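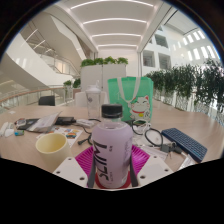 Können Maschinen inzwischen den Haushalt? Kommt darauf an, wen man fragt und wie viel derjenige gerade an Risikokapital sucht. Wir bei Brerkel bauen keine Roboter, wir prüfen sie, und unser Maßstab ist der ganz normale Tisch nach einem ganz normalen Vormittag. Eine Flasche zwischen zwei Fingern hochkant zu halten, ist inzwischen Handwerk. Interessant wird es bei dem schwarzen Kabel, das bis an den Flaschenboden läuft, bei den Schlüsseln, den Stickern und der mintgrünen Tragetasche mit der Glückskatze. Gehört die Tasche weggeräumt? Wohin? Und darf man eine Tastatur abwischen, an der noch jemand arbeiten will? Menschen beantworten solche Fragen im Vorbeigehen, Maschinen bekommen dafür Fördermittel.

Für unsere Versuchsreihe **Landeg** suchen wir deshalb

## 25 Personen, die aufräumen können (oder es wenigstens glauben)

Landeg vergleicht, wie Menschen und Maschinen dieselben kleinen Arbeiten erledigen: Tische abräumen, Taschen packen, Becher einsammeln, Regalware nach vorne ziehen, Kabel aufwickeln. Die Maschinen sind schon da und beschweren sich nicht. Uns fehlen die Leute.

### Was Sie bei uns tun

- Sie räumen Tische auf, die wir vorher mit einiger Liebe verunordnet haben.
- Sie führen dieselben Griffe noch einmal mit einem Handgreifer aus. Das sind zwei Finger statt fünf, und man lernt seinen Daumen danach neu schätzen.
- Sie sehen einer Maschine bei der gleichen Aufgabe zu und notieren, wann Sie am liebsten eingegriffen hätten. Eingreifen dürfen Sie nicht. Das ist laut unserer Vorrunde der anstrengendste Teil.
- Sie beurteilen das Ergebnis: ordentlich, geht so, oder »das würde ich meiner Mutter nicht zeigen«. Die Skala heißt intern wirklich so.

### Wen wir suchen

Volljährige mit zwei beweglichen Händen und mindestens einer eigenen Meinung zum Thema Spülmaschine. Technische Vorkenntnisse brauchen Sie keine. Erfahrung in Gastronomie, Einzelhandel, Pflege oder Hausmeisterei ist sehr willkommen -- wer acht Stunden am Stück Gläser abgeräumt hat, sieht Dinge, die unser Team auf keinem Diagramm findet. Linkshänder bitte unbedingt melden, davon hatten wir in der Vorrunde im Juli viel zu wenige.

Nicht teilnehmen können Beschäftigte von Firine und Imer. Beide Firmen haben Geräte im Test, und Gwilym Gough, der unsere Auswertung macht, möchte seine Abende nicht mit Befangenheitsfragen verbringen.

### Zeit und Geld

Die Reihe umfasst 8 Termine, verteilt auf mehrere Wochen. Ein Termin dauert einen halben Tag, Pause und Kaffee inbegriffen. Den Kaffee macht ein Mensch. Wir haben es anders versucht.

Wer alle Termine mitmacht, erhält 1000 Euro. Wer früher aussteigt, wird anteilig bezahlt. Fahrtkosten mit Bus und Bahn erstatten wir gegen Beleg, und zwar auf Papier oder als Scan, beides ist uns recht.

### Was Sie nicht erwarten sollten

Einen Androiden mit Schürze. Die Geräte bei uns sind langsam, gründlich an den falschen Stellen und gelegentlich verblüffend gut. Eines kann Handtücher falten, sofern man ihm das richtige Handtuch gibt. Ob das nun der Anfang vom Ende der Hausarbeit ist oder ein sehr teures Handtuch, wollen wir mit Ihrer Hilfe herausfinden.

### Anmeldung

Schreiben Sie bis zum 30. November 2021 formlos an Ramiro Barroso, Brerkel, Kennziffer 3121. Drei Sätze genügen: wer Sie sind, wann Sie können und welche Hausarbeit Sie als Erste abgeben würden. Lebenslauf und Foto lassen Sie bitte weg. Einverständniserklärung und Hinweise zum Datenschutz bekommen Sie vor dem ersten Termin zugeschickt, Rückfragen dazu beantwortet Arben Janevski.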